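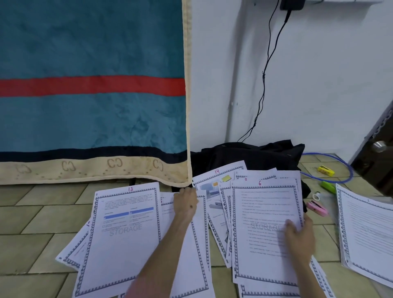
Cesadero

Cesadero is a head-worn recording kit and data service sold by Vototeck. It is used to record everyday hand work from the wearer's point of view, and the recordings are sold or licensed to groups that train robots to handle household and office objects. The name covers both the headset and the paid service that goes with it.

Background

Vototeck began as a supplier of small cameras for warehouse stock checks. Its first head-worn model, Jovo, was made for the same trade and had a short battery life. Cesadero followed as a separate line, with a lighter band and a wider lens pointed down towards the hands. Jovo was withdrawn from sale the next August, though spare bands for it are still stocked.

Equipment

The kit consists of a padded headband, a camera unit, a battery worn at the waist and a charging lead. Version 2 moved the battery off the head after complaints of neck ache. A full charge lasts 200 minutes. There is no screen; a short tone marks the start and end of each recording.

Recording work

Wearers record in their own homes or workplaces, and are asked to leave the room as it is. Tasks are set by short written cards, such as folding towels, packing a bag or putting the pages of a printed booklet in order. Paper work makes up a large share of the list. Sheets overlap, bend and slide over each other, and a robot hand has to learn where one ends and the next begins. 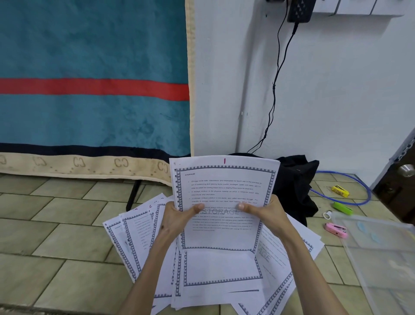
Page-sorting tasks can be done at a table or on the floor, and the card does not say which. Handwritten page numbers are allowed, as are borders, watermarks and other printed decoration. Wearers are told to keep both hands in view where they can, and to work at their normal speed - early recordings were often too slow to be of much use. A single recording may not run longer than 45 minutes.

Service and pricing

Buyers may purchase the kit alone or order finished recordings through Masanja, the online desk where Vototeck handles requests. The smallest order is 200 recordings of one task. Each is checked by a person before delivery, and any that show faces or private letters are removed. Labels naming each hand movement cost extra.

Reception

Reviewers in the trade have praised the fit of the headband and the plain wording of the task cards. The main criticisms are the stiff waist lead, which can catch on chair arms, and the lack of any way to view a recording before it is sent. Vototeck has said that a preview tool is planned for Masanja, but has given no date.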